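Student app pilot: your questions

Who can join?
Any student at Pinheiro, full-time or part-time. I've got 78 of you signed up so far and I'd love more!

Do I need a new login?
Nope, your usual campus one works. If it won't let you in, try Ireo (the old portal) first, then email me.

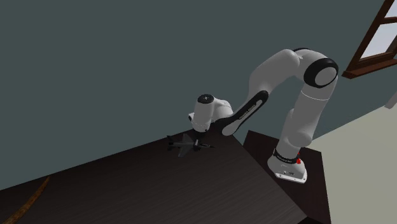 Robot arm and model jet, computer rendering

Will it show my timetable?
Yes, and room changes too. Library loans are coming in September, fingers crossed.

How long is a feedback session?
Two hours, with snacks. We meet in room 271.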